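4. Setting up for floor work

Read this section before you ask the Skundix arm to tidy, sort or fetch anything at floor level. It assumes you have finished Section 3 (mounting and power) and that the arm has been through its stretching routine without hitting a wall.

What to expect

Buyers often ask whether the arm can do the chores yet. The fair reply is that it can do some of some of them. It will pick a sock off a bare floor and put it in a basket, and it will do this all afternoon with no sighing. Ask it to clear a floor that people have been living on and you will find out how much you know about floors that you never had to write down.

During the Jonumov home trials the arm was given 96 tidying jobs and finished a good many of them. It also spent 10 minutes trying to pick up a shadow. The software has since been updated and now gives up on shadows much sooner.

4.1 Preparing the area

1. Switch the arm to Rest and wait for the chime. If you hear two chimes, it has found something it would like to talk to you about. See Section 9.

2. Walk the area yourself. Pick up coins, pills, small batteries and anything that belonged to your grandmother.

3. Look for cables. The arm treats a cable on the floor as an object with two ends and will try to find both of them. Route cables along the wall, or mark them in the app as Leave Alone.

4. Look for dark, soft things: bags, coats, bin liners, a sleeping cat. Black cloth is the hardest item in the house for the arm to judge. It has folds but no edges worth the name, and a crumpled bag and an empty one feel much the same to a gripper. Move the cat.

Caution: The arm does not know what is inside a bag. It lifts first and revises its opinion later. Keep bags holding glass, eggs or laptops out of reach.

4.2 The mixed floor check

A mixed floor is one where hard, soft and shiny things lie against each other. Most floors in use are mixed floors. Before the first run, look at the area from low down, where the arm does its looking, and see how much of it you can name straight away. A pale tube standing against crumpled black material, with a cable crossing the tiles and a flat black pad lying close by, is a fair test of anybody.

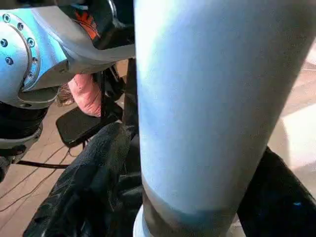
5. Open Floor View in the app and choose Name Objects. The arm will put a label on everything it thinks it can see.

6. Correct the labels. Expect the first list to be short and confident. Wilczyńska, who maintain the object library, add new items every month, and in August they added "slipper", which until then had been filed under bread.

7. For anything tall and smooth, set Grip to Low. A smooth tube gives the pads very little to hold, and the arm's answer to slipping is to squeeze harder.

8. Where two items touch, mark the one you want moved first. If you leave the choice to the arm it will take the nearer one, and whatever was leaning on it becomes your problem.

Note: The label "thing" is not a fault. It means the arm is less than half sure, and it will leave the item where it is. You can turn this off under Settings > Boldness. Keir Strachan of our support desk asks that you don't.

4.3 First run

9. Put 2 soft items on clear floor and press Start. Stay in the room with the stop button in your hand.

10. If both items reach the basket, add a third beside something you don't mind having knocked over.

11. If the arm stops with a raised wrist and does nothing, it is thinking. Give it a minute. If it is still thinking after that, press Stop, move the item yourself and press Carry On. The job will be logged as shared.

Caution: Never reach under the wrist while the arm is thinking. It may finish.

The counter on the base shows lifts completed. Have the pads changed at 2850 lifts by a Siteo service point. Shared jobs count as one lift, and you will not be credited for your half.

Go to Section 5 for shelves. Stairs are not supported.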